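Unit 3 – Small Storage and the Wet Areas of the House

Notes for students. Please read before the workshop and bring a pencil and a ruler.

3.1 Where we are in the course

In Unit 2 we looked at kitchens and at how the distance between sink, stove and fridge changes the work of cooking. Now we go to a smaller scale. The bathroom and the laundry are often the smallest rooms in a home, but they hold many small objects, and almost all of these objects meet water every day. A designer who draws only the bath, the basin and the toilet has drawn half of the room. The other half is bottles, brushes, cloths, razors and soap.

3.2 Water that stays and water that leaves

The main idea of this unit is simple. Water on a surface can leave in two ways: it can run off, or it can dry into the air. If it can do neither of these, it stays, and then we get stains, smell and mould.

For running off we need a slope or a hole. For drying we need air on as many sides of the object as possible. A towel folded in four on a shelf dries slowly. The same towel opened on a rail dries much faster, although the room is the same and the fan is the same. When you look at any product for a wet room, ask first where the water goes. Ask about the colour later.

A common mistake in student drawings is the recessed shelf in the shower wall with a perfectly flat bottom. It looks clean on paper. In use, water sits at the back corner and the grout turns dark. A small slope towards the front is enough, and the tiler must be told about it on the drawing, with an arrow and the word "fall".

3.3 Open bottoms and closed bottoms

We divide small containers into two groups. A closed bottom keeps water in, so it protects the surface under it, but the object inside sits in its own puddle. An open bottom lets water through, so the object can dry, but the surface below gets wet and somebody must wipe it. Many products on the market combine the two: an open tray above and a closed saucer under it. This works well only if the saucer is easy to lift out. If it needs two hands and some force, people stop emptying it.
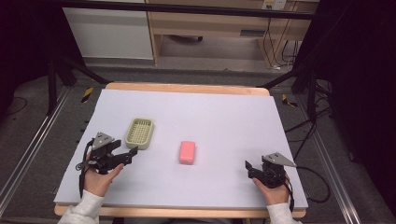

Fig. 3.1 Open bottom: shallow basket with a lattice floor and raised rims. The pink bar lies outside it.

The size of the holes matters also. Very small holes are closed by a film of soap and then the open bottom becomes a closed one. Very large holes let a thin piece of soap bend and fall through. Ribs are a good alternative – they touch the object only along a few lines and they are easier to brush clean than a grid.

3.4 Case: the Lekstead flats

Lekstead is a block of rental flats built with one bathroom type, repeated on every floor. The original design by the Altico office had no fixed place for soap or shampoo in the shower. The reason given was cost. After the first winter, the tenants had made their own solutions: suction hooks, wire racks hung from the tap, bottles on the floor. Some of the racks had scratched the tap finish, and the bottles on the floor were blocking the drain.

In the renovation, a corner shelf of the Zeltico type was added in each shower, 100 mm deep at the wall side, with ribs and an open front. The total order was 2,888 shelves, including spare pieces and the second building. Please note that the depth was decided by the bottles, and the soap was forgotten again. On a shelf with wide ribs a new bar sits well, but an old thin bar does not.

3.5 Height and reach

A shelf that works for an adult standing may be useless for a child or for a person who washes sitting down. Where the budget permits, give 2 shelves at different heights. Keep the lower one away from the place where knees and elbows move. Rounded corners are strongly preferred in any wet area.

3.6 Workshop task

Choose one wet area in the place where you live. Draw it in plan and in one elevation, and mark with blue pencil every spot where water stays one hour after use. Then redesign one container or shelf so that the water can leave. Write the material next to each part – "plastic" or "metal" is enough at this stage.

Hand in the drawing on paper at the start of the workshop. Late work goes in the Stamatopoulos Room tray, before 4 pm.

Words to know: fall, grout, recess, rib, saucer, elevation.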